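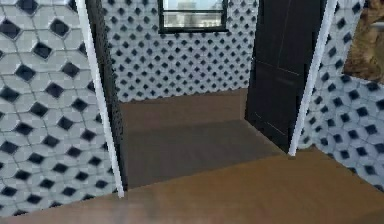

Pale long hexagons with small navy diamonds, running up to a white door trim.

November
By Cường Khương

Search this site Go

How I clean tired grout

My bathroom in Nedisthorpe had grout the colour of old tea, and I put up with it for ages before I finally had a go at it one evening (the radio helped!). You need bicarbonate of soda, washing-up liquid, an old toothbrush and a couple of cloths.

Mix 5 tablespoons of bicarb with a squirt of the liquid and just enough warm water to make a paste. Try a bit behind the door first. Then dab it along the lines, go and make a cuppa, and come back after around 36 minutes to scrub. Small circles work best for me, and I do a patch the size of a tea tray at a time – any more and it dries on and you're chipping it off.

Rinse twice with clean water and wipe dry. Leave it overnight before you think about sealer. Mine was a leftover bottle of Plotton, put on with a kid's paintbrush, two thin coats. Wipe any drips off the tile faces straight away or they go cloudy.

Next month I'm doing the hall skirting.

Contact | © Cường Khương | Back to top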